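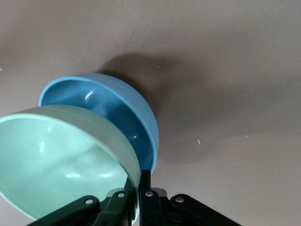 Sopa de novembro: o que mudou na nossa cozinha comunitária

Desde que começou o frio, a sopa da noite na Festance tem mais procura. No mês passado servimos 949 doses, e no mesmo mês do ano anterior foram 472. Por esta razão decidimos fazer algumas alterações, que explico a seguir.

A sopa passa a ser servida às 18h30, e não às 19h. Quem chega do trabalho mais tarde pode pedir que se guarde uma dose até às 20h, mas é necessário avisar antes do meio-dia, por telefone ou na folha que está junto à porta.

A receita base também é outra. O Facundo Henríquez propôs trocar metade da batata por grão-de-bico, e deixar a couve para os últimos oito minutos de cozedura. Eu tinha dúvidas, porque na minha terra a sopa come-se muito mais líquida e com bastante malagueta, mas devo dizer que gostei. A malagueta fica à parte, num frasco, para quem a quiser.

Os legumes vêm agora da horta Ibarra, que nos entrega as caixas de manhã cedo. Se alguém puder ajudar a lavar e cortar, precisamos de mãos entre as 9h e as 11h. A Sheena Sutherland organiza os turnos e tem ainda lugares livres para a segunda metade do mês.

Um pedido sobre as tigelas: muitas pessoas levam a sopa para casa e esquecem-se de as devolver. Faltam-nos 22. Não é preciso dar nenhuma explicação, basta deixá-las no balcão, lavadas. Quem preferir pode trazer um recipiente próprio com tampa, até um litro.

Para o caldo de domingo aceitamos ossos, talos e cascas de cebola, sempre congelados e com a data escrita no saco.

Pongsak Intarasuk, cozinha da Festance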